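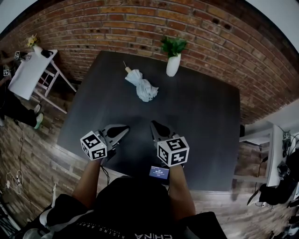
Two hand-held grippers over a work table at the Almont site. Marker cubes are mounted on both units.

Almont Lab Releases New Planning Software for Two-Handed Tasks
March | By Gülizar Eren

The Almont laboratory announced on Thursday that it has released the second version of Hosen, its software for planning and checking two-handed manipulation. The release is open to partner institutions and will replace the version in use since last year.

Hosen takes recordings made with hand-held grippers and converts them into motion plans that a two-armed robot can carry out. The software estimates the position of each gripper over time, matches the two streams to a common clock, and tests whether the resulting paths can be followed by the arms for which they are intended. Recordings that fail the test are returned to the operator with the section in question marked.

The main change in version 2 concerns the last of these steps. In the earlier version, the check was run overnight on a shared server, and operators learned of a rejected recording the following morning. The check now runs at the work table between one recording and the next. According to the laboratory, it takes 52 seconds for a recording of standard length.

The laboratory tested the release on 717 recordings of everyday household objects, including soft items that change shape when handled. Of these, 400 were accepted without correction. Most of the remainder were rejected for one of two causes: a gripper was turned so far that its markers could not be read, or the two hands came closer together than the arms would allow.

Soft objects continue to present difficulty. A folded or bunched piece of fabric does not have a fixed outline, and the planner cannot rely on a stored model of it. Version 2 therefore plans from the position of the fingers and treats the object as a region to be approached. Rigid objects standing nearby are entered as obstacles, with a clearance that the operator may set.
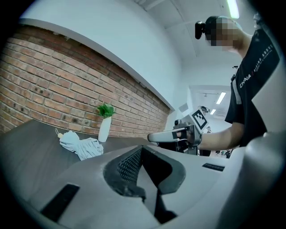

Romer said that the faster check would be welcome but that partner sites had asked first for clearer error messages, and that the wording in the current release still assumed a reader familiar with the planner's source code. The laboratory has stated that revised messages are in preparation and will be issued as a minor update.

A separate tool, Gaete, is supplied with the release. It displays both gripper paths on a single timeline and permits an operator to trim the start and end of a recording before it is submitted. Files trimmed in Gaete keep their original time stamps, so that they may be compared with older material.

Existing users should convert their calibration files before installing version 2. The conversion script is included in the download, and calibration files from the earlier version will not load without it. Sites that have changed the spacing of their markers are asked to repeat the full calibration.

Reader comments (3)

mtk_controls
Does the 52 seconds include time alignment, or only the reachability check? On our machines the alignment was always the slow part.

P. Dunmore
We converted our calibration files this morning. The script stops if there is a space in the folder name. Renaming the folder fixed it.

lowgain
Would like to see the rejected recordings split by cause. Marker loss and arm spacing are very different problems for whoever is holding the grippers.

Contact the news office | Copyright Almont Laboratory. All rights reserved. | Back to top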